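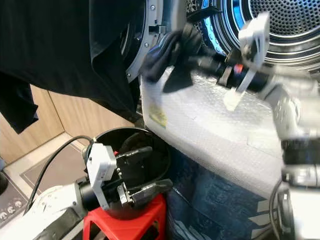 Tiempo de lectura: 2 min

Inicio Comunidad Lavado y secado Preguntas Normas Acceder

Prendas negras con pelusa al sacarlas de la secadora

Consulta enviada por Getsemaní Beltrán

Buenas tardes. Utilizo una secadora de carga frontal con tambor de acero inoxidable perforado. Desde noviembre, la ropa negra sale arrugada y con pelusa clara, sobre todo las prendas grandes. El programa es el de algodón y el filtro se limpia cada 4 ciclos. Conservo además el plástico de burbujas en la parte frontal, bajo la puerta. Agradecería que me indicaran si procede retirarlo y cómo debo secar las prendas oscuras.

2 respuestas

Respuesta de Damov

Estimada usuaria: el filtro debe limpiarse después de cada ciclo – no cada cuatro. Se recomienda secar las prendas negras por separado, del revés y sin toallas en la misma carga. Las piezas de gran tamaño requieren espacio; no conviene superar la mitad de la capacidad del tambor. Finalizado el programa, retire la ropa en un plazo de 15 minutos, extiéndala y cuélguela. Al extraerla, compruebe que el tejido no se enganche en el cierre de la puerta.

En cuanto al plástico de burbujas, retírelo antes de volver a poner en marcha el aparato. Consulte asimismo el manual en lo relativo a las rejillas de ventilación, cuya posición varía según el modelo.

Respuesta de Nina

En mi domicilio se tiende todo lo negro desde 1991 y no ha habido pelusa. Sobre el plástico no puedo pronunciarme.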